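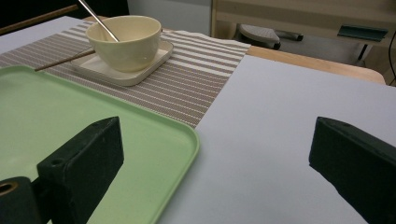 Green tray on a light-colored table.

Section 4. Registering Objections and Recording a Division

4.1 Before you begin

This section applies to clerks and deputy clerks of regional and municipal assemblies who use Gridport to manage bills, amendments and votes. You must hold the Chamber Clerk role to complete the steps below. Users with the Observer role can open the same screens but cannot save changes.

Confirm that the bill has been given a number and that its text is locked. If the text is still open for editing, return to Section 3 and complete the locking procedure first.

Note: In the Talutberg configuration, the bill number is assigned by the Speaker's office. Do not enter a temporary number in its place.

4.2 Opening the objection period

1. From the main menu, select Bills, then Current Session.
2. Select the bill and choose Open Objections.
3. Enter the closing time set by the Speaker.
4. Choose whether objections may be filed by individual members, by party groups, or by both.
5. Select Confirm. All members receive a notice in their Gridport inbox.

The objection period cannot be shortened once it has been confirmed. It may be extended up to 2 times. Each extension requires the written approval of the Speaker, which should be scanned and attached to the bill record.

4.3 Receiving written objections

Members may file an objection online or hand a signed paper form to the clerk. Paper forms carry the same weight as online filings and must be entered before the period closes. A statement of objection may not be longer than 2,000 words. Longer statements are returned to the member without being entered.

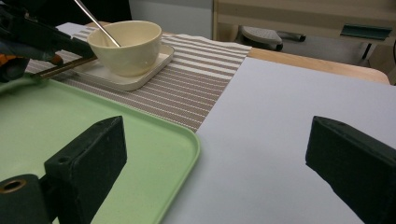 Paper objections are entered in the order in which the clerk receives them, regardless of the party or seat of the member. Write the time of receipt on the front page and initial it. Keep forms awaiting entry apart from those already entered, and do not leave either group on an open desk. A shallow plastic tray with a raised rim, such as the pale green one shown, is suitable for forms awaiting entry. Entered forms go directly into the session folder.

1. Select Objections, then Add Paper Filing.
2. Enter the member's name and seat number.
3. Type or scan the statement.
4. Enter the time written on the form. Do not use the time of entry.
5. Select Save and write the reference number on the form.

Caution: A saved filing cannot be deleted. If a form has been entered against the wrong member, mark it Void, give the reason, and enter it again.

4.4 Recording a division

1. When the Speaker calls the division, select Open Division.
2. Check that the question on the screen matches the question read from the chair.
3. Start the bell timer. The standard setting is 7 minutes.
4. When the doors are closed, select Lock Attendance.
5. Record each member as For, Against or Abstaining.
6. Read the totals to the tellers and obtain their signatures.
7. Select Publish Result.

Members who leave the chamber before attendance is locked are shown as Absent. A walkout by a party group is not recorded as a vote against the bill, even if the group has filed an objection. The clerk may add a factual remark to the minutes at the direction of the Speaker.

4.5 Corrections after publication

A member who believes a vote was recorded in error must notify the clerk within 3 hours of publication. Corrections require the signatures of both tellers. The original result remains visible in the audit log.

Questions about this section should be sent to Ustyna Vasylenko, Procedure Support. Requests to change user roles are handled by Garba Okafor.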